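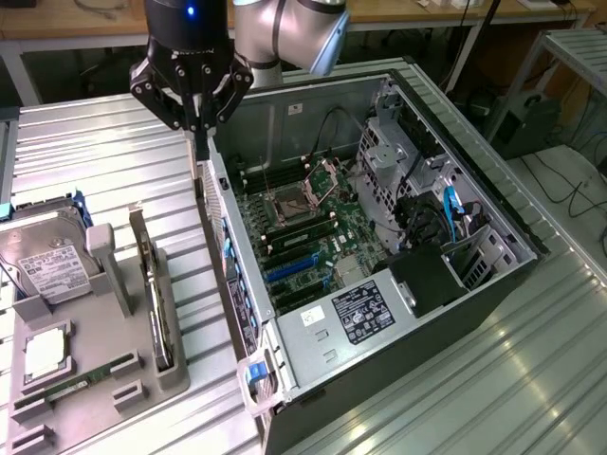 Does the case have to lie on its side for processor and memory work?
Lay it down with the open side facing up. Work on an upright case is not covered in this section, and the steps below all assume the motherboard is flat in front of you.

Section 4: Fitting the processor and memory

This section applies to the Drendevley 416 tower and to the Drendevley 334, which shares the same motherboard. Where the two models differ, the step says so. Read Section 3 (Opening the case) first if the side panel is still on.

Before you start

Shut the computer down, switch it off at the wall and pull out the mains lead. Press the power button once with the lead out and wait 100 seconds. Disconnect the monitor, keyboard and network cable as well.

You will need an earthed wrist strap, a lint-free cloth, thermal paste and a cross-head screwdriver. Keep the new parts in their bags until the step that calls for them.

CAUTION: Do not open the power supply. It contains no parts that you can service.

4.1 Opening the processor socket

1. Clip the wrist strap to bare metal on the case wall.
2. Remove the processor cooler as described in Section 3.6. Set it down with the contact face upwards.
3. Press the socket lever down and slightly outwards until it clears its hook, then let it rise under control.
4. Lift the metal retention frame by its tab. It should stay up without being held.
5. If a processor is fitted, hold it by two opposite edges and lift it straight up. Put it in its tray.

CAUTION: The contacts inside the socket bend very easily. Do not touch them, wipe them or blow on them. Refit the plastic cover if the socket is going to stand open while you do something else.

4.2 Fitting the processor

1. Take the new processor out of its packaging by the edges.
2. Find the small triangle on one corner and match it to the mark on the socket.
3. Lower the processor straight down. Do not slide it or press on it. If it does not sit level, lift it out and check the corner mark again.
4. Close the retention frame over the processor.
5. Push the lever down and hook it under its catch. This takes a firm push and a slight creak is normal.
6. Clean the old paste from the cooler with the cloth and apply a pea-sized amount of new paste to the centre of the processor.
7. Refit the cooler. Tighten the screws a little at a time, working diagonally, and plug the fan lead back in.

Note: On the 334 the cooler only fits one way round. On the 416 it fits both ways – turn it so that the fan lead reaches its header without stretching.

4.3 Adding or changing memory

A single module can go in on its own. Use the slot marked 1 and leave the others free. Two modules go in slots 1 and 3.

1. Open the latches at the ends of the slot.
2. Line up the notch in the module with the key in the slot.
3. Press down evenly at both ends until the latches close. You should hear a click.
4. To remove a module, open the latches and lift it out by the edges.

If the computer starts but shows less memory than you fitted, switch off, unplug it and reseat each module before trying anything else.

4.4 Drives taken out during the work

You do not normally have to take a drive out to reach the socket. If you do, stand it in a clean tray away from the edge of the bench, and note which data cable it came from. Heseslow drive caddies are not interchangeable with the older Vundov type, although they look alike – check the moulded name before ordering.

4.5 Closing up

1. Check that no cable crosses the cooler fan.
2. Look for loose screws in the bottom of the case.
3. Remove the wrist strap, refit the side panel and stand the case upright.
4. Reconnect the leads, mains last, and switch on. The first start after a processor change may take longer than usual.

If the screen shows code 3137, the cooler fan lead is not connected. Switch off at once and go back to step 7 of 4.2.

Manual text: Rosângela Lins

Related sections
Section 3: Opening the case
Section 5: Expansion cards
Section 6: Drives and caddies
Section 9: Start-up codes

Contact Andrade support | © Andrade Computers | Back to top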